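Trodov Hot Air Station, Long-Term Notes

The Trodov replaced an older Aguiar station on my repair bench in September. It is used mostly for lifting small connectors and reseating shielded parts.

Warm-up to working temperature is quick, and the display settles without hunting. The dial goes to 500 °C, a setting I have no use for. Airflow has 10 steps. The lowest two are gentle enough for parts near plastic housings; anything over step 7 will move loose components across a board.

The hose is stiff. It drags the handpiece to the left unless the base sits behind the work. Nozzles fit with a twist lock that loosened slightly after 14 weeks, and a turn with pliers fixed it. Only 4 nozzles are included, and the smallest is too wide for fine-pitch parts.

Fan noise is lower than on the Aguiar. The cool-down cycle runs automatically when the handpiece is docked, but the cradle magnet is weak and a careless return will not trigger it.

Recommended for general rework. For fine pitch, budget for a narrower nozzle.

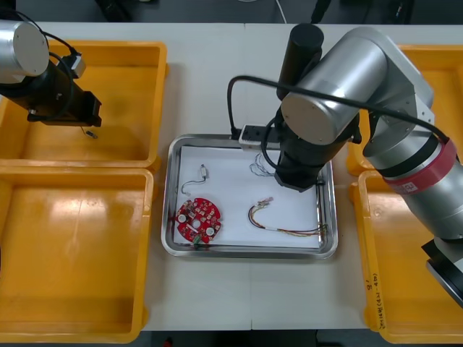 Silvia Baláž
Bench Equipment Reviewer

Silvia repairs audio and lab electronics and covers soldering and rework tools.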